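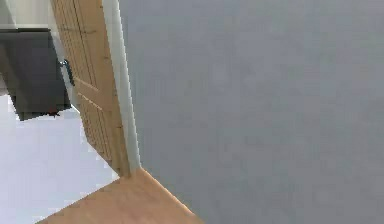
How long should the dough rest in the cold before shaping? Around 40 hours for the Clalia flour, and one night is enough for the cheaper white one.

Thursday, notebook of the bread bench, Clirkell kitchen

Started the second round with the Clalia flour. Same recipe as last time: 700 g flour, water kept a little lower than before, salt as usual, starter from the Shehata jar. I mixed by hand until no dry flour was left, then waited half an hour and made the folds. The dough felt tight at the first fold and much softer at the third one. Last time I stopped after two folds and I think it was a mistake.

Chaimae Saber asked me to try also one small loaf, 335 g of dough, to see if the crust gets as thick as on the big one. It does not. The small loaf colored faster and the crust was thin, more like a roll. The taste was good, a bit less sour. She would like it for the lunch table, and I agree.

The fridge is set to 7 degrees now. Before it was colder and the dough almost did not move. Please do not change it without writing it in this notebook, also if it is only for one night. I lost one batch in March in this way and I needed two days to understand why.

Problems: the big loaf opened on the side and not on the cut. I cut too shallow, and maybe the seam was not closed well. The bottom was pale. Next time I leave the stone in the oven longer before baking.

The old proofing baskets from Stiltalbridge stick, even with a lot of rice flour. I brushed them and put them to dry on the upper shelf. If they stick again we use the cloth.

To do:
feed the Shehata starter tonight and again in the morning
order more rice flour
ask Chaimae if she still has the good blade
next batch with four folds, everything else the same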